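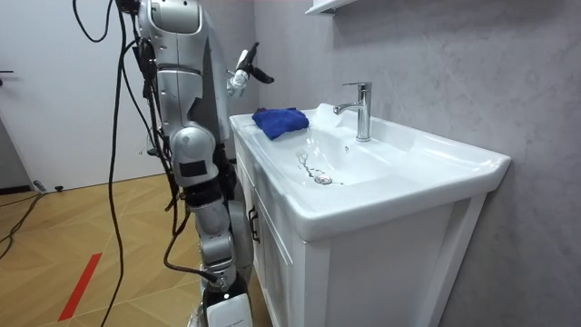 Adebayo Balogun has heard the promise before, he told the tenants' meeting, and his sink still has a ring in it. The Stelten apartments are switching to a no-scrub bathroom cleaning plan in January, and the pitch is that a microfiber cloth and plain water will do for every vanity in the building.

The plan comes from Clestum, the cleaning contractor, which wants to drop spray cleaners in all 70 units. Its flyer says one cloth lasts 100 washes. It doesn't say who counted, or what the cloths were wiping.

Clestum points to a trial in 2 units at its Plurnon building. Both had new basins. Most of the sinks at Stelten are older, and tenants say the trouble spots are the drain ring and the base of the faucet, where hard water leaves a crust. Asked whether a damp cloth takes off scale, building manager Uriel Arancibia said he was "confident in the method" and had not tried it himself.

The company puts the savings at $400 a year. Rents and cleaning fees stay the same, so it's hard to see what tenants get out of it. Arancibia said that question would be looked at in the spring. Spray bottles already in the supply closets can be used until they run out.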